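4.2 Plate handling at Illton before and after the change

July
By the Alirstead Work and Automation Group

The Illton laboratory prepares and reads multiwell plates for three outside clients. Until the trial began, plates were moved between preparation, stacking and reading entirely by hand. Bench staff handled 3,000 plates in a normal month, and the work was shared out by a rota that had grown up over several years without ever being written down. Interviews carried out before the change showed that staff did not regard plate moving as a task in its own right. It was described as something done "in between", and it did not appear in any job description we were given.

The arm-based system, known on site as Tedov, was planned in simulation before any bench space was given over to it. Staff were invited to view the simulated cell and to comment on the layout, the height of the table and the order of the moves. All 13 members of the bench team attended at least one viewing. Their comments were recorded by the research group and passed to the supplier, Seol, in a single document.

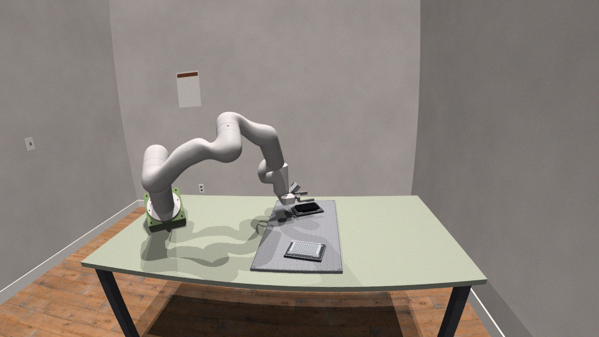
4.3 Who decides where things go

The placing of the plate holders produced more discussion than any other matter. On the manual benches each person had arranged the working area to suit themselves, and left-handed staff in particular had habits which did not match the proposed layout. In the simulated cell the positions are set by the perforated board, and the arm expects to find a holder where it was told the holder would be. Several respondents understood this as a loss of control over the bench. Others, mostly those with less than two years' service, welcomed a fixed layout on the ground that they would no longer inherit the previous shift's arrangement.

It should be noted that the two groups were describing the same feature. In the second round of interviews the first group had softened its view to some extent, although two respondents continued to ask that one holder be left under the control of the person on shift. Seol did not accept the request for the trial period.

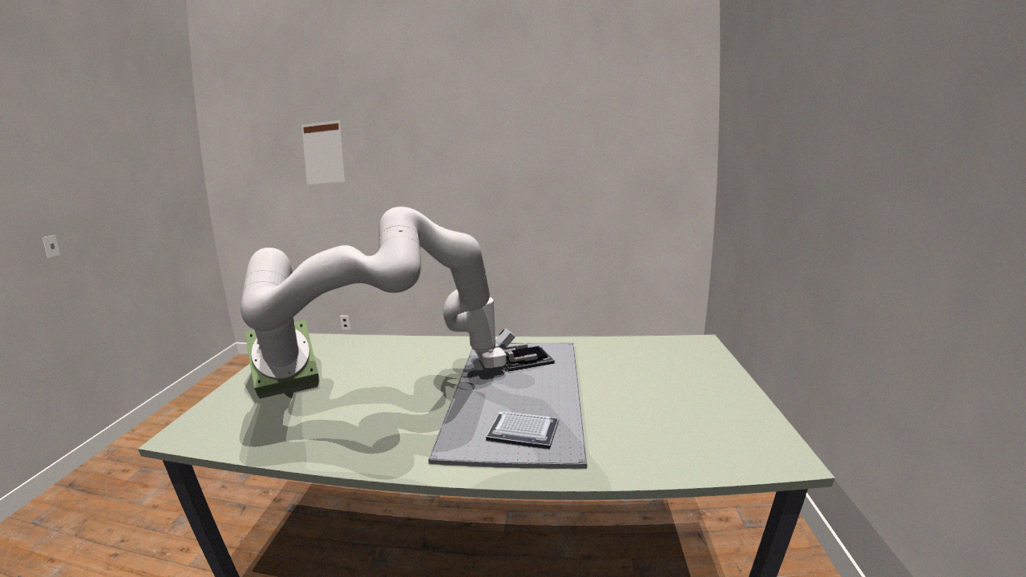
Figure 1. Simulated handling cell, with the gripper over the far holder and a well plate in the near one.

Attention was also given to waiting. Under manual working, a pause in the flow of plates was used for labelling, for restocking tips or for conversation. Under the trial schedule, pauses were shorter and fell at times set by the arm's programme. Staff were asked to keep a simple diary of interruptions over 40 shifts. The diaries show that interruptions became fewer but that each one took longer to deal with, as a stopped run had to be checked and restarted by a person with the right level of access. In the first weeks only the shift leads held this access. It was later extended to any member of the team who had completed the half-day course.

The extension was resisted by the shift leads, who argued that responsibility for a failed run would become unclear. A written log was introduced at their suggestion and remains in use. 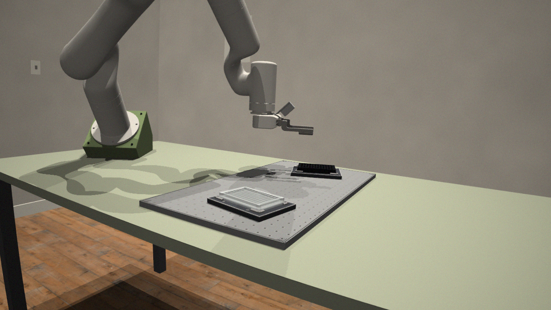

One reply to our draft findings objected that the section on access gave too much weight to the shift leads: the real difficulty, in this view, was that the course was held in the afternoon, "so the early shift had to stay on unpaid or miss it". We have checked the course records and accept the point. Sessions were moved to the morning for the second half of the trial, and attendance by the early shift rose. The matter is taken up again in section 6.

4.4 Skill and checking

Before the trial, the alignment of one plate over another was judged by eye and learned by watching a colleague. New starters were usually allowed to stack without supervision after 100 plates, a figure which every respondent gave us although it was not set down anywhere.

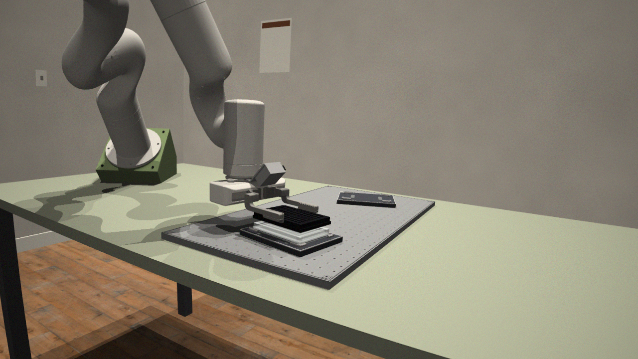 Knowledge of this kind did not disappear when the arm took over the movement, but it was used at a different point. Staff who had stacked by hand were the ones most often called on to judge whether a placement was acceptable. With the black plate held between the fingers directly above the clear one, they wished to know how much error the lower rim would tolerate, and whether the arm would stop if it met resistance. Newer staff asked mainly about the screen and the meaning of its messages. Both sets of questions were added to the course. Pay grades were unchanged during the period studied, and management at Illton had not decided whether checking would be recognised as a separate duty.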